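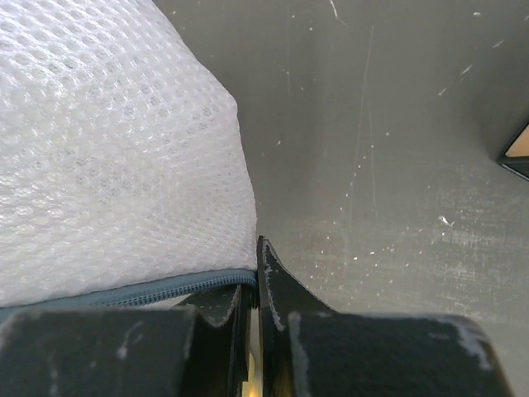 I finally made the walnut bread from the Drernov bakery at home, and I am so happy with it that I had to write this down before the crumbs are gone!

The recipe came from Teresa, who got it over the counter years ago on the back of a receipt. It calls for 413 grams of flour (no idea why, but I weighed it out to the gram like a good student), 300 grams of water, a spoonful of honey and as many walnuts as you can fold in without the dough tearing. I used about 60 grams and next time I'm doubling it.

The big surprise was the wait. I left the dough in the fridge for 12 hours, and in the morning it had gone all soft and stretchy and smelled a little like cider. My usual loaf never smells like that. I shaped it on the counter while the coffee brewed, let it puff up by the window, and gave it a good hot oven with the lid on — then off for the last stretch so the crust could get dark. 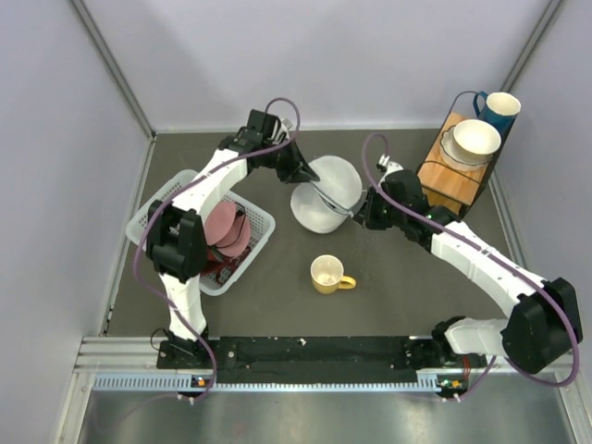 Gobnait Sheehan wrote to me that I should toast the walnuts first and let them cool all the way, or they turn the crumb purple. Mine did go a bit purple around the nuts! I kind of love it, but I'll try her way for the next one.

We ate half the loaf with salted butter before lunch. The other half is for soup tonight, if it lasts that long.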